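Osteck pouring cell, open day at Lunde: review 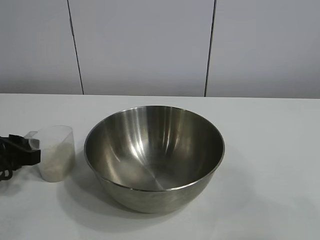
Arvid Rustad thought the task too easy to judge a machine by, and told the demonstrator that any dosing hopper would do it faster. He was right about the speed. The cell is sold for short runs where the containers change several times a day, and I have reviewed it on those terms.

The job on Friday was to pick up a small frosted cup of white dry goods, empty it into a steel mixing bowl and put the cup back. The table is plain white with no jigs or locating pins. Positions are taught by hand, and Osteck quotes 7 minutes for a new container. Ours took nearly 29, most of it spent on the tilt angle.

I watched three pours. Two were clean. On the third the wrist turned too early and a little of the load went over the rim. The arm did not register the spill and carried on to the next step. A scale under the bowl is available as an option and should be standard.

The Pasex software is clear enough. Speed and tilt are set on one page, but the stop height is two menus down, and changing it means homing the arm again. Noise was low. Cleaning was not shown.

Compared with the Skikell unit I tried in March, the Osteck is slower to teach and steadier in the pour. I would wait for the scale to be included before ordering.

Aslak Westerberg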